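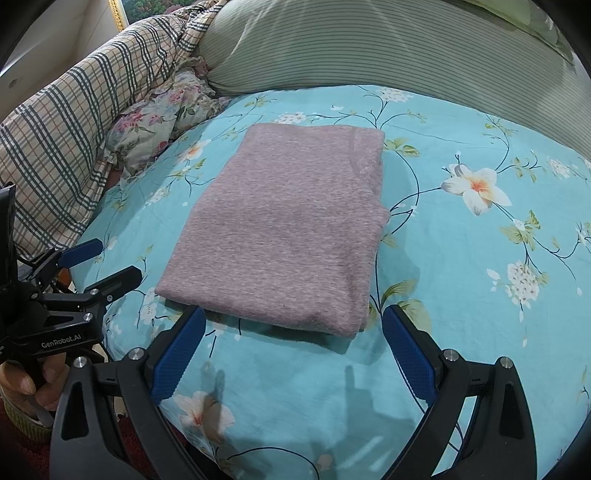 A heathered knit, folded into a thick packet on a floral bed sheet.

Folding and Storing Knits: Frequently Asked Questions

These are the questions that keep coming in to the Gindusness laundry pages. We have tried most of the popular folding advice on our own clothes, and we are less impressed by it than the people who sell it. Where we don't know something, we say so.

Does it matter how I fold a sweater?

Less than you have been told. What matters for a knit is that it lies flat or nearly flat, that nothing heavy sits on it for months, and that it isn't hanging from two bony points of wire. After that you are arguing about looks. A lopsided packet with one corner sticking out keeps a sweater in about the same shape as a crisp rectangle does. The crisp rectangle is easier to stack, and that is a fair reason to want one, but don't let anyone tell you the yarn can feel the difference.

My folded knits always come out wider at one end. What am I doing wrong?

Probably nothing much. A sweater is not a rectangle. The shoulders, the sleeves and the neckline all add bulk in different places, and if you fold the sleeves in at a slant the packet will taper. If it bothers you, lay each sleeve straight down the side of the body before you fold the sides in, then smooth from the middle outward. If it doesn't bother you, put it in the drawer.

Should the neckline be on the outside or tucked in?

We have read confident instructions both ways. Outside makes it easier to tell a crew neck from a V-neck when you are looking down at a shelf. Tucked in looks neater. We have heard the claim that leaving the neckline at the edge of the fold stretches it, and we can't see how, unless you pull the sweater out of the stack by the collar. Some people do. Slide your hand under the whole thing instead.

Is the bed a good place to fold?

Yes, and it's where most people do it whatever the books say. A bed gives you room to spread the sleeves. The drawback is that it's soft, so when you press down to smooth a fold, the mattress gives and the fold doesn't sharpen. For thick knits this makes no difference, as they won't hold a sharp crease anyway. For thin cotton shirts a table is better.

Strip off the comforter first. Folding on top of a puffy comforter is a waste of effort.

Will a patterned sheet transfer color to my clothes?

A dry sheet that has been through the wash a few times, under a dry sweater, for the length of time it takes to fold it? We wouldn't lose sleep. We would be careful with a brand new, strongly colored sheet and anything damp and pale. Don't dry a light sweater flat on a dark sheet overnight. Use an old white towel.

The more practical complaint about a busy print is that you can't spot lint, loose threads or a dropped button against it. If you are inspecting for moth damage or pulling pills off, do it over something plain.

How many times should I fold it?

As few as your shelf allows. Each fold makes a thicker bundle, and a thick bundle wants to open up again. We get decent results with this:

Lay the sweater face down.
Fold one side in toward the middle, and bring the sleeve down along it.
Do the same on the other side.
Fold the bottom up to the middle, then once more to the collar.
Turn it over.

Very chunky sweaters can stop after the first bottom fold. If the drawer won't take it that way, the drawer is too small for that sweater, and a cleverer fold won't fix it.

What about rolling?

Rolling is fine for T-shirts and for a suitcase. For knits in a drawer we don't see the point. Rolled sweaters are fat, they unroll, and you have to keep them wedged to stay put. People say rolling prevents creases. With heavy knits there weren't many creases to prevent. With fine ones you trade a couple of straight creases for a lot of small crooked ones.

And standing them up on edge, like files?

It works in one narrow case: a drawer of the right depth, nearly full, holding medium-weight clothes. Take three sweaters out and the rest slump over. We tried it for a winter on a shelf and gave up by January. If you love it, keep doing it. If you have tried it twice and your drawer looks like a landslide, you have our permission to go back to stacks.

How high can a stack be?

We stop at 5 for ordinary sweaters, and fewer for chunky ones. Past that, the one at the bottom gets pressed hard, and you have to lift the pile to reach it, so you never wear it. Heaviest at the bottom. That part of the traditional advice holds up.

Are folding boards worth the money?

For shirts, maybe. The Herkau board we borrowed turned out nice even T-shirts after some practice. It did poorly with sweaters: the flaps are stiff and narrow, and a bulky knit rides up and slides off to one side. A piece of cardboard cut to the width of your shelf does the same job for free. If you already own a board and enjoy using it, good. We wouldn't buy one for knitwear.

Do drawer dividers help?

They keep short stacks from leaning into each other. They also take up space you may not have. The Stesgate dividers we tried gripped well enough in a wooden drawer and crept along in a slick one. Shoeboxes without their lids are a reasonable trial run before you spend anything.

Should I put tissue paper between the folds?

For something you are putting away for years, or with beads or trim that could snag, yes, go ahead. For a sweater you wear every other week, no. We suspect that much of the tissue advice comes from shops, where it makes the clothes look expensive.

My sweater has flecks in it. How do I tell the flecks from pills or lint?

Heathered yarn is blended from lighter and darker fibers, so the flecks are part of the surface and you can't feel them. Run your palm over the spot. Pills are little bumps. Lint brushes off or moves. If you can't feel anything and it doesn't move, leave it alone, and above all keep the sweater shaver off it. More sweaters are thinned out by eager shaving than we care to think about.

One point in favor of heathers is that they hide small marks better than a solid color. The flip side is that you may miss a real stain before storage. Look it over by a window.

Can I leave clothes folded on the bed and put them away later?

You can. A few hours won't hurt anything. The usual outcome is that the stack moves to a chair at bedtime, and from the chair to wherever the chair's contents go, and some of it gets washed again because you can't tell if it's clean. If you know that's how it goes in your house, fold fewer things at a time and carry each pile to the drawer before starting the next. Folding the entire load first feels more efficient and we don't think it is.

Does folding while warm from the dryer help?

With cotton, yes, noticeably. Most wool sweaters shouldn't be in the dryer in the first place, so check the label. What you must not do is put away anything still damp. Feel the cuffs, the hem and the neckband, where the fabric is doubled and dries last.

Cedar, lavender, mothballs: which ones work?

Put your faith in clean clothes and a closed container. Moths go for fabric that carries sweat, skin and food, so washing before storage does more than any scented block. Cedar smells pleasant, but the smell fades, and we would not rely on a few small pieces rattling around a big drawer. Lavender is nice to have, and we would say no more for it than that. Mothballs are pesticide. If you use them at all, follow the package to the letter, and be aware that the smell is very hard to get out of knitwear.

Are vacuum bags all right for sweaters?

For a move, or a few weeks under the bed, fine. For a whole summer we would leave some air in. Hard compression sets deep creases and flattens a lofty knit, and some of ours took a steaming and a couple of days lying out before they looked right again. The bags also lose their seal more often than the packaging suggests.

How do I get fold lines out?

Wear it. Body warmth takes care of most lines in a thick knit within the hour. For finer ones, hang the sweater over the back of a chair in the bathroom while you shower, or hold a steamer a little way off and smooth by hand. Don't press an iron straight down on ribbing or it will go flat and stay that way.

Do you have a favorite method?

The Asamoah fold gets mentioned in our mail a lot. It's the one where the sleeves cross over the back. We use it for thin cardigans. On thick sweaters it puts two layers of sleeve right in the middle, and the packet comes out with a hump. For those we go back to the plain fold described earlier, done quickly and without much fuss over the corners.

Why don't you have a video?

We get asked this too. Most folding videos use a thin, freshly pressed garment on a hard table, and it folds beautifully. Then you try it at home with the sweater you own. Written steps are slower to follow, but you can stop in the middle and look at what your own sleeves are doing.

Related pages: Washing wool by hand. Removing pills. What to do about moths. Packing a winter suitcase.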